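I spent two evenings last month moving my old sound library to a new folder structure, and I want to write down what I learned before I forget it. The tool I used is Tastum. It is a small command line program that renames files in bulk, and it reads its rules from a plain text file.

My problem was simple to explain. For years I named my samples by mood, like `dark_door_02.ogg`, and the game I am modding with Levente wants them by place, like `cellar/door_02.ogg`. There were 36 rules in my first version. Levente looked at it and asked me why I don't use groups. I did not have a good answer.

With groups I came down to six rules. The most useful one is this:

`^(dark|damp)_(.+)$` becomes `cellar/$2`

Please note that Tastum numbers the groups from one, and `$0` is the whole old name. I used `$0` by mistake and got files called `cellar/dark_door_02.ogg`, which the game ignored without any message.
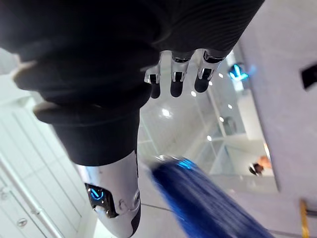
**Filed under: Modding, Small Tools**

The second evening went to collisions. If two old names give the same new name, Tastum keeps the last one and writes a line in the log. I had not read the log. I lost five footsteps this way and had to take them back from the backup – so please make a backup.

Now I always start with `--dry`, which prints the old and the new name side by side and touches nothing. I send the output to a text file and sort it by the second column. Doubles are then next to each other and easy to see.

One thing I still could not solve is capital letters. On my Windows machine `Door` and `door` are the same file, but on Noémi's Linux laptop they are two. She suggested a last rule which makes everything lowercase, but Tastum 5 has no option for this in the replacement part. For now I run a separate script after it.

If you know a better way, write me in the comments. My rules file is in the Nurnov repository, in the folder `tools`.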